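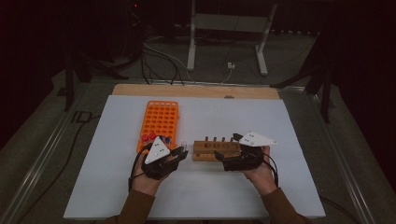
What size tubes does the rack take?
Standard 16 mm tubes and anything slimmer. Slim ones lean a bit. Fat centrifuge tubes won't go in, see the wide-hole version further down.

Pesside Test Tube Rack, Orange
Item 594
Sold by Howells, Prarkstead
Page updated Feb 27, 2019

In stock. Ships from Prarkstead, usually next working day if the order's in before lunch.

Orange plastic rack, round holes in a grid, set in rows across the top. Long and narrow so it can stand end-on to you or sideways, whichever way your bench is set up. Light enough to carry in one hand when empty. When full use both please.

We've carried this rack a long time. Schools buy it, a couple of water testing places buy it, one customer keeps paintbrushes in hers. Color is the main reason people reorder. You can find it on a crowded bench — white racks vanish, the clear ones are worse.

What you get
Rack, orange
Label strip for the short end (stick-on, writes fine with pencil)
No tubes. No caps. People ask every week.

Details
Material: plastic
Holes: round, in rows
Autoclave: fine, on the normal cycle, nothing stacked on top
Dishwasher: top shelf
Stackable: only empty
Other colors: blue comes and goes, call first. Green is finished.

Caps
Sold separately, red or blue, bag of 100, one color per bag. Push fit. They sit in the rack holes too, handy for keeping a few up front while you're working. Red for done and blue for waiting is how we do it in the shop but suit yourself. We don't split bags. Mixed bags were tried and sorting them took longer than packing the rest of the order, so no more mixed bags.

Caps fit the plain-rim tubes. Not the screw kind. If your tubes have a thread you want the Plundivholm caps, different page, and they only come in white.

Wood blocks
Rectangular block, light orange-brown wood, row of round holes in the front face. Goes next to the rack. Used as a rest, a spacer, a stop so the rack doesn't creep when you're pushing caps on. Grain and shade vary from one to the next, we can't match a block you already have. Wipe it, don't soak it. Leaving one in the sink overnight will split it and we wont replace that.

Undrilled blocks are a seperate item. Ask for the block sheet when you call, the hole sizes are on there.

White work board
Big flat white rectangle, sits on a wood base. Good for small parts — a dropped cap shows up right away. Wipes clean with dish soap. Permanent marker does not come off, rubbing alcohol gets most of it. Don't cut on it.

The board and base aren't glued together. Lift the board off to clean under the edges, crumbs and grit get in there. Some people put a bit of shelf liner between the two. Works fine.

Bench set
Orange rack, one bag of caps (say which color), one drilled block, white board with base. Cheaper than buying them one at a time. Comes in 2 boxes, board and base in the flat one. They sometimes arrive a day apart so wait before calling to say half is missing.

Cleaning the rack
Warm water, bottle brush through the holes, shake, stand on end to drain. Bleach now and then is ok, diluted. Acetone is not ok, it'll go cloudy and then tacky. Stains from iodine stay, doesn't hurt anything.

Before you order
Measure your tubes. Outside width, not the number printed on the bag they came in. Most of our returns are tubes that don't fit.
Check shelf height with tubes in, not just the rack.
Left on a sunny windowsill the orange fades over a couple of summers. Still works.

Returns
Racks and caps, unused, clean, any time in the first month. Opened cap bags no. Blocks ok if dry and unmarked. Boards have to come back in the original flat box, we've had too many arrive with the corners knocked off. You pay postage unless we sent the wrong thing.

Wide-hole version
Same footprint, fewer holes, takes the fat tubes. Orange only. Back in stock end of February, small batch, ask to be put on the list.

Schools and clubs
Send a purchase order to the Howells counter in Prarkstead, put item 594 on it and the cap color. Missing cap color holds up more orders than anything else. If it's left blank you're getting blue.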